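Soap film that won't rinse off plastic containers and colanders

Home Help Board > Kitchen > Dishes and cleaning

Posted April 12, 2026

I wash everything by hand in a steel sink with a gooseneck faucet. Glass and stoneware come out fine. Plastic does not. Clear containers dry with a gray haze, and the colanders keep a slick feel in the holes even after I rinse them. I buy detergent in the large pump jug and use 3 pumps per basin of water. Water hardness on the last utility report was 8 grains per gallon. I have tried hotter water and a new sponge, with no change. Is this the detergent, the water, or the way I rinse? I would like to fix it without buying a softener.

— Livon

I'd say too much soap. A pump on a jug that size gives a lot more than people think. Try 1 and see. I had the same film on my lunch boxes and vinegar took it off.

— Boller

Two separate problems are probably involved, and it helps to test for them one at a time.

Haze that wipes off with a damp finger is detergent left behind. Haze that stays until you apply white vinegar is mineral scale. Haze that survives both is surface wear, usually from scouring pads, and no rinse will remove it. At your hardness you could have the first two together.

Plastic makes the first one worse. Grease holds to it more readily than to glass, and the grease holds soap. A container that still feels slippery under running water needs a second wash before it needs a longer rinse.

For round containers, tilt the near side up and let the stream land inside, then work the inner wall with bare fingers. Foam tends to sit on the wall after the bottom is clear. 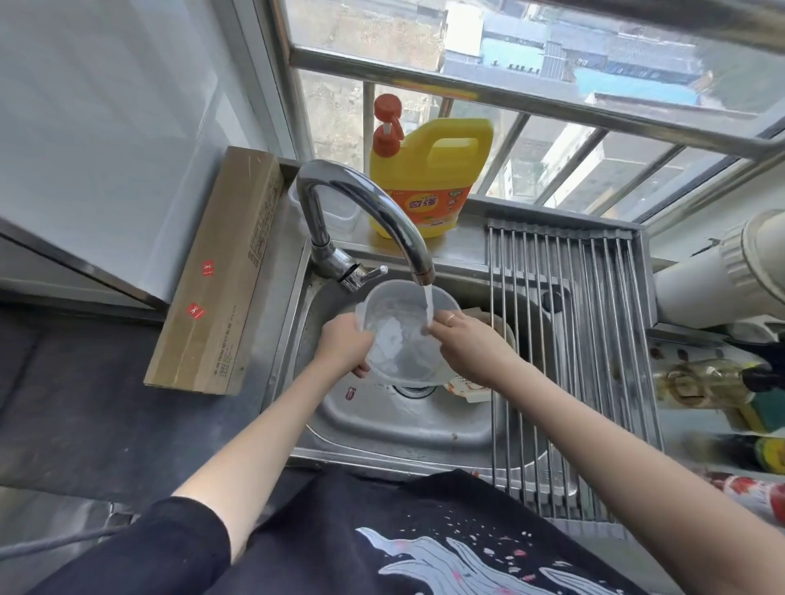
Horobets
Contributor, Dishes and cleaning — 38 accepted replies

The fingers matter because you can feel residue on plastic that you cannot see while it is wet. Gloves hide it. Empty the container completely and refill it at least twice; swirling one fill of water only dilutes the soap. Pay attention to any spout, handle or lid groove, where foam collects and dries as a white line.

Colanders need a different method. Water takes the shortest way out through the base, so the side holes get very little of it. Hold the basket by the rim, tilt it until the stream meets one wall, and press along that wall from the inside. Turn it and repeat until you are back at the start. A thin stream is adequate if it is aimed at the wall. When finished, shake the basket once over the sink. 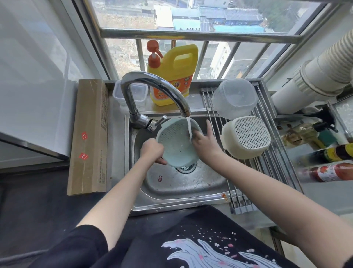

Drying and follow-up

Set bowls and containers upside down on a rack with open bars. A folded towel traps moisture under the rim and leaves a ring. Colanders can go either way up, but do not nest them while wet.

Measure the detergent for a week. Put 1 pump in the wash water and add more only when the suds are gone. If scale remains, soak the plastic for 15 minutes in one part white vinegar to four parts water, then rinse. Do not mix vinegar with bleach or any cleaner that contains it.

— Horobets

Mostly agree with the reply above. One addition: check the faucet aerator. Ours in Avthorpe was half blocked with grit and the stream came out sideways, so nothing rinsed well. Unscrew it, soak it in vinegar, brush the screen, put it back. I last did mine in September and it is due again.

— Avthorpe Kitchen

Update from the original poster: the haze on the containers wiped off with a finger, so it was detergent. Down to 1 pump and the containers dry clear. One older colander is still cloudy after vinegar, which I take to be wear.

— Livon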